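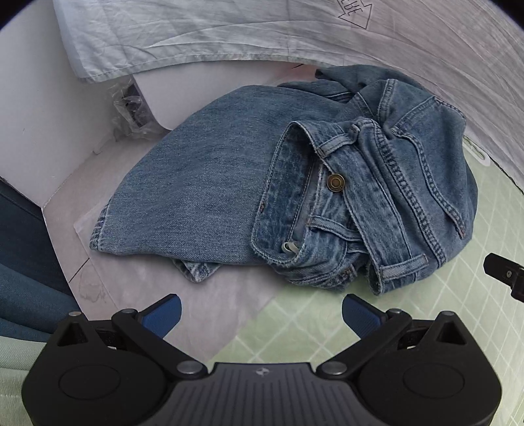
Jeans! I have been folding jeans for most of a week and I am still not bored of them, which surprises everyone I live with.

For anyone new, I've been helping to gather demonstrations for Plusari, a small project that wants to teach a robot arm to deal with laundry. The clever bit is that you don't need the robot to do it. You hold a gripper in your own hand, with a camera fixed to it, and you do the job yourself while it records what the fingers see and how far open they are. Each go is called an episode. Put enough episodes together and the learning system starts to work out what "pick up the hem" looks like from the gripper's side of things.

My count as of last night is 2,777 episodes. That's everything since April, with tea towels, socks and T-shirts in there too, but the denim is the part I wanted to write about because it has taught me the most.

Tea towels are easy. They're flat, they have corners, and when you drop one it still looks like a tea towel. Jeans land in a heap and the heap is different every time. One leg goes off on its own, the other bunches up at the back, the waistband twists round, and suddenly the button is looking straight up at you from the middle of the pile. You know at once which bit is which (you've been wearing trousers all your life) but try saying how you know! I've started going for a hem first, if there's one poking out, and then the waistband. On a faded pair the edges can be quite hard to pick out in one place and really obvious in another, where the orangey stitching runs round a pocket.

The gripper has two fingers with blue rubber pads on the ends, and denim is thick enough that how you come at it matters a lot. Go in flat and you push the cloth along the floor. Tip your wrist so that one pad slides under the fold and you get a lovely solid pinch. It took me 47 tries on my first day to get that to feel natural, and I kept every one of them. The notes we work from say to leave the fumbles in as long as you recover and finish, so a missed grab followed by a good one is a perfectly useful episode. I love that. It makes the whole thing much more relaxing than I expected.

What you do throw out is anything where you cheated with your other hand. I lost 9 episodes in a row to that on Tuesday, all because I kept smoothing a leg down without noticing. Sitting on my left hand has more or less cured it.

The other thing I've got fussy about is how the pile starts. If you crumple the jeans the same way each time the system only ever learns that one crumple. So I pick them up by a random bit, give them a shake and let go, then leave them exactly as they fall. I also change what's underneath. White sheet on the green tiles, bare tiles, sheet pulled half away, and so on. Clutter round the edges stays put too, as real floors have stuff on them.

The Zaltgate lot, who are doing shirts for the same project, swear by doing long sessions. I can manage two hours and then my thumb goes. Short breaks, a biscuit, check the last few recordings, carry on.

Next up is a pair of black jeans, where I expect to see almost nothing of the seams, and after that dungarees. I can't wait to find out what the straps do.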